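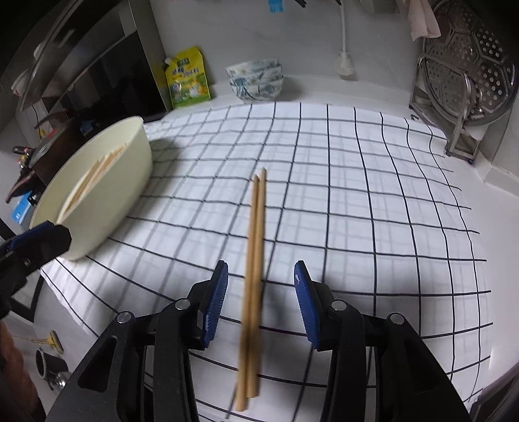 Gesdale Takeout Menus

A text collection of printed takeout menus from Gesdale and the neighboring town of Istden. Release 4, dated 2022-06-24.

Summary

The collection holds 2,000 menu items typed up from the paper menus of 46 restaurants. Each item is one row: the dish name as printed, the description if there was one, the price, the section of the menu it came from, and a few notes on spelling and size options. Most of the restaurants serve Chinese, Vietnamese, Thai, Japanese or Korean food, or a mix of these. The rest are pizza places and two diners that also deliver.

The menus were folded paper sheets, the kind left in doorways or stapled to a bag. Online menus were not used. Paper and online menus from the same place often disagree on prices and sometimes on the names of dishes, and mixing them made the first release hard to use.

What is in the download

items.csv
The main table, one row per menu item.

restaurants.csv
One row per restaurant, with an ID, the town, the type of food as the menu itself states it, and the year printed on the menu if there is one.

sections.csv
Section headings as printed ("Chef's Specials", "Lunch Combo", "Soup") matched to a short list of standard headings.

variants.txt
A plain list of spellings that refer to the same dish. One group per line, separated by semicolons.

CHANGES
What was changed in each release.

Columns in items.csv

item_id: a number that stays the same from release to release. Deleted items leave a gap.

restaurant_id: matches restaurants.csv.

section_printed: the heading above the item, with capital letters kept.

section_standard: the matching heading from sections.csv. Blank if no match was made.

number_printed: the code beside the dish, such as "C12" or "27a". Many menus have none. A few menus use the same code for different dishes, so do not treat this as an ID.

name_printed: the English name of the dish, misspellings included.

name_other: the name in any other writing system, if printed. Accents in Vietnamese names are kept where the printer used them and are not added where the printer left them out.

description: the text under the name. Blank if there was none.

price_low and price_high: in dollars. The two are equal when there is only one price. For pints and quarts, the pint is the low price and the quart is the high price.

price_note: "market", "seasonal", "add 1.00 for shrimp" and similar.

spicy_mark: yes or no. Covers stars, peppers, red ink and the word "hot" next to the name.

typist_note: free text. Usually blank.

How the text was typed

Every menu was typed by hand from the paper. An early try at scanning with Clarnano, the text reading program already on hand, gave poor results on colored paper and on any line with dots between the dish and the price. Its output was thrown out and none of it is in this release.

Each menu was typed once and then read back against the paper by a second person. Where the two did not agree, the paper was checked again and the reading that both accepted was kept. Lines that could not be read at all, mostly along folds, were left out. Lines with a readable name and an unreadable price were kept with the price columns blank.

Spelling was not fixed. "Sweat and sour", "fried dumping" and "shirmp" are in the table because they are on the paper. If you need clean names, use variants.txt or do your own matching. Line breaks inside a description were replaced with a single space. Hyphens that only marked a line break were removed.

Prices

Some menus had prices changed by pen or covered with a sticker. The newer price is in the price columns and the older one, if it could still be read, is in typist_note. Tax is never included. A few menus say that prices are for cash; this is recorded in restaurants.csv under pay_note.

Lunch specials are separate items from the dinner version of the same dish, even when the name is the same. They differ in size and usually come with rice or soup. If you compare prices between restaurants, filter on section_standard first.

Free extras such as fortune cookies, wooden chopsticks, sauce packets and hot mustard are not items. Where a menu charges for them, they are, and they sit under the standard heading "Sides and extras".

Where the menus came from

Most were picked up at the counter. Others came from a box of menus kept by Rizvi, a print shop in Gesdale that made many of them and saved one copy of each job. The Rizvi copies are clean and unmarked but may show a draft price that was changed later. They are flagged in restaurants.csv with source = rizvi.

Collecting stopped in December. A restaurant that changed its menu after that is still shown with the older one.

Known problems

Coverage of Istden is thin. Several places there had stopped printing menus.

The standard headings fit Chinese-American menus better than the others. Korean stews and Thai salads ended up under headings that do not suit them, and many rows were left blank for that reason. A better list is planned.

"Hot" was read as spicy in every case. On at least one menu it seems to mean temperature, in the line "Hot Tea". That row has been fixed by hand, but there may be more.

The spicy_mark column is blank for one menu that was printed in a single color and says "red items are spicy".

Item 90 was a duplicate and has been removed. Releases before this one still have it.

Two restaurants share a name and nearly the same menu but have different phone numbers. They are kept as separate restaurants.

What it is good for

People have used earlier releases to look at how dish names are spelled in English, to test address and menu search, and to teach sorting and cleaning of messy tables. It is small enough to open in any spreadsheet program. Set the import to UTF-8 or the name_other column will come out as question marks.

It should not be used for allergy information. Descriptions are often incomplete, and a dish with no peanuts in its description may well contain them. It is also a poor guide to what any of these places charges today.

Personal information

Owner names, when printed, were not typed. Phone numbers and street addresses were typed but are not part of the download.

License

The tables may be copied, changed and shared for any purpose as long as the collection is named. Logos and artwork from the menus are not included.

Changes in this release

Added the Rizvi copies and the source column.
Split price into price_low and price_high.
Moved pay_note from items.csv to restaurants.csv.
Restored Vietnamese accents that were lost when the last release was saved in the wrong encoding.
Removed trailing spaces from name_printed.

Corrections

Send the item_id, the column and what the paper menu says. A correction needs a paper menu from the same printing as the one that was typed; newer menus are welcome too and will be held for the next release.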